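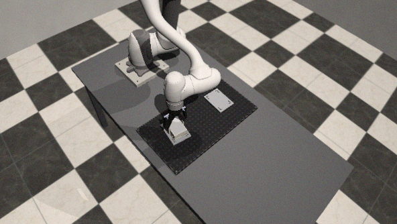
Figure 3. The simulated pick-and-place cell, with the gripper over the house-shaped block and a second plate free on the same board.

4.2 Grasp planning in simulation

The Edau planner splits each task into approach, grasp, transfer and release, and replans whenever the pose estimate moves. In simulation the pose estimate comes straight from the physics engine, a luxury we gave up in Section 5 and still miss.

We ran 987 episodes, drawing the block's start pose at random on one plate and its goal on the other. The pointed top of the block proved a generous source of bad grasps: our first cost function scored it as an excellent place to hold things. Adding a penalty on contact-normal disagreement cured this – at the price of one more weight to tune, which we did by hand and with little dignity. Planning was capped at 400 ms per call. Calls that ran over were logged as failures, including those we liked.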